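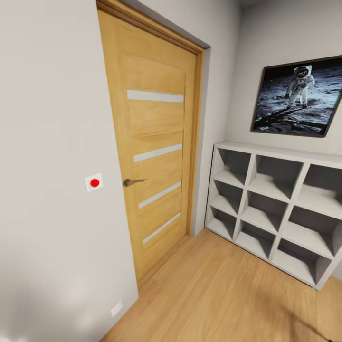
Checking a parasitic battery drain at home

Last revised July 2026

A battery that goes flat overnight is often blamed on age. Before buying a new one, measure the current the car draws with everything switched off. The method below suits most petrol and diesel cars with a single 12 volt battery. It does not apply to the high-voltage side of a hybrid or electric car.

What you need

A multimeter with a fused 10 amp range, a spanner for the battery clamp, and the fuse chart from the owner's handbook. We use a Vosau meter in the workshop, but any meter with a sound 10 amp fuse will do. Check that fuse first, as a blown one gives a reading of zero and a false result.

Preparing the car

Charge the battery fully. Switch off the lights, radio and heater fan, and unplug phone chargers and dash cameras. Open the bonnet and the door nearest the fuse box, then close both latches with a screwdriver so that the car reads them as shut. Put the key well out of range if the car has keyless entry.

Have the radio code to hand if your set needs one. 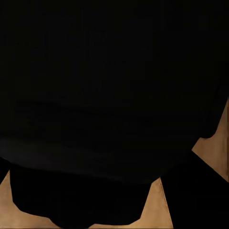

Connecting the meter

Set the meter to DC amps and move the red lead to the 10 A socket. Loosen the negative clamp. Hold one probe on the battery post and the other on the clamp, then lift the clamp away so that the current passes through the meter. Do not start the engine or turn on the ignition while the meter is in circuit.

Reading the result

The first figure will be high. A reading of 4,000 mA is not unusual while the control units are awake. Leave the car alone for 56 minutes, without opening a door. On an Oleo estate seen in May, the draw was still 1,000 mA at the end of that wait, and the boot lamp switch was at fault.

Most cars should settle below 50 mA. Check the maker's figure if you can find it.

Finding the circuit

1. Pull one fuse at a time and watch the meter. Start with the interior lights and radio.

2. Refit each fuse before pulling the next - a mixed-up fuse box causes more trouble than the drain.

3. When the reading drops sharply, look up that fuse on the chart and unplug the items it feeds, one by one. 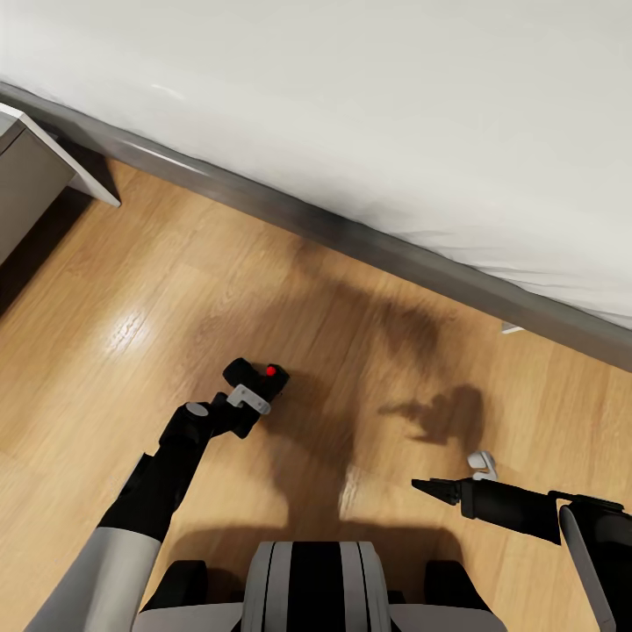 4. If no fuse makes a difference, suspect the alternator. Disconnect the battery fully, take off the main alternator cable, insulate the end and repeat the test.

Refit the clamp, return the red lead to the volts socket and reset the clock.

Akinyi Owino, Waweru Auto Electrical, Drodorby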